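Tabletop

A tabletop is the flat upper part of a table, carried by legs, a pedestal, trestles or brackets fixed to a wall. The word is also used for the working surface of a desk or bench, though in the furniture trade these often have their own names. Tabletops are made from wood, wood-based boards, stone, glass, metal and plastics, and the choice of material affects the weight, price and care of the whole table.

Early forms

Many medieval European dining tables consisted of loose boards laid across trestles. The boards were taken down after a meal and stored against a wall, and the phrase "to set up the board" was meant literally. The words "boarder" and "boardroom" come from the same use of "board" for a table. Tops that were permanently joined to a frame became more common in wealthier houses in the sixteenth century. Draw-leaf tables, with extra leaves that slide out from under the main top, date from about the same time.

Gateleg tables have hinged leaves held up by swinging legs. They suited small rooms, where a full-size table could not be left open all day.

Solid wood

A solid wood top is usually made of several boards glued edge to edge. Single-board tops exist, but wide boards are costly and tend to cup. Wood takes in and gives off moisture with the seasons, and it moves much more across the grain than along it. A top that is screwed tightly to its frame may split in a dry winter. Makers allow for this with slotted screw holes, wooden buttons or figure-eight fasteners, all of which let the top slide a little while holding it down.

Breadboard ends are narrow pieces fitted across the ends of a top to keep it flat. Only the middle of the joint is glued. The outer parts are pinned through slots, so the ends of the piece may stand slightly proud of the long edges at one time of year and fall short at another. 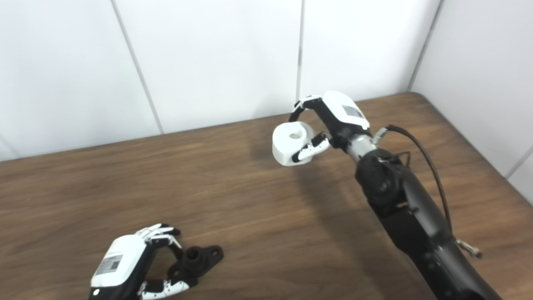
The direction of the boards also matters to the look of the table. On a rectangular table they normally run lengthwise, which leaves fewer end-grain edges to finish and gives better stiffness over the longer span. Round tops are usually glued up as a square blank and then cut.

Grain and figure

Grain is the direction and pattern of the wood fibers. The pattern seen on a top depends on how the log was cut. Flat-sawn boards show wide arches and wavy lines. Quarter-sawn boards show straighter, closer lines and in oak may show bright flecks where the cut crosses the rays. Rift-sawn boards fall between the two and are often picked for legs, where a similar pattern is wanted on all faces.

Printed surfaces can copy any of these patterns. The print repeats at a fixed interval, and on a long surface the same knot may be found more than once. Edges are another common clue: on solid wood the lines of the face carry over the end of the board, while on most covered boards the edge is a separate strip.

Veneer and boards

Veneered tops have a thin sheet of wood glued to a core of plywood, particleboard or fiberboard. The core moves much less than solid wood, so veneered tops can be fixed firmly and made in large sizes. A second veneer is normally glued to the underside. If it is left out, the top may bow as the glue dries or as the air in the room changes.

Viola Sanna's handbook The Plain Table, published by Ponden, groups tops by how they may be repaired. In her scheme there are 3 classes: those that can be sanded many times, those that can be sanded once with care, and those that can only be cleaned or covered.

Finishes

Oil, wax, shellac, lacquer and varnish have all been used on wooden tops. Oil is easy to renew but gives limited protection against water. Shellac gives a clear, bright surface and is damaged by alcohol and heat. Varnishes based on polyurethane are hard-wearing, and are common on kitchen and school tables. White rings left by cups are usually moisture held in the finish. Dark rings have generally reached the wood itself and are harder to remove.

Tables against walls

A table placed against a wall may have a plain, unfinished back edge, and some have a low upstand to stop small things from falling behind. Where the wall is covered in panels, fitters commonly leave a narrow gap behind the top so that neither surface rubs the other. Walls in older buildings are seldom straight. A built-in top is therefore cut a little too deep and then scribed – marked with a pencil held against the wall – before the final trim.
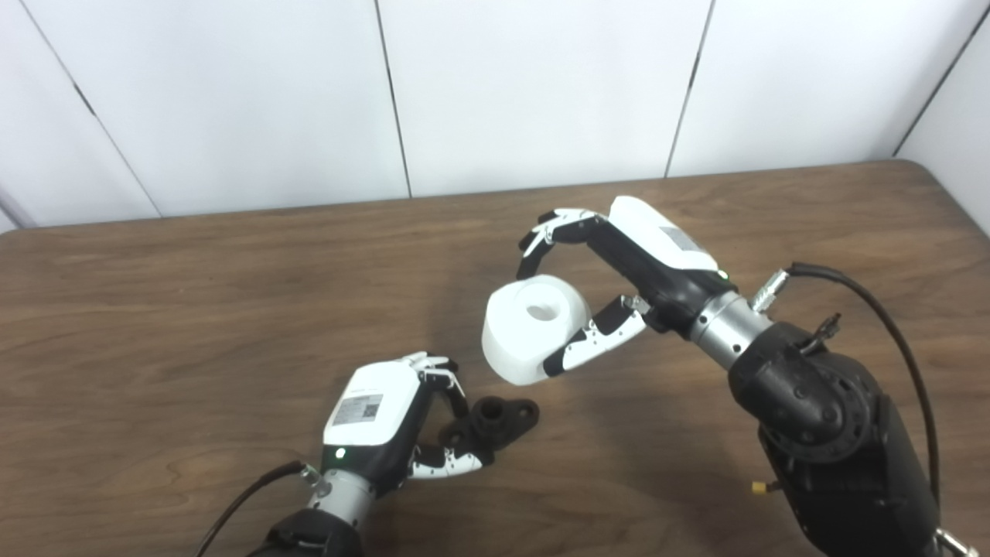
A brown wood-grain table and a white paneled wall.

Renzo Zuccaro, a furniture maker in Utport, used scribed tops in most of his fitted work. His Gentile table, a wall-hung model 161 centimeters long, folded flat on 2 iron brackets and was made in a run of 200. Surviving examples differ slightly in depth.

See also

Countertop
Drop-leaf table
Trestle table
Wainscoting
Wood veneer

References

Sanna, Viola. The Plain Table. Ponden.
"Fitted furniture in Utport." Flurkosano, November issue.

This page was last edited on 25 February 2026.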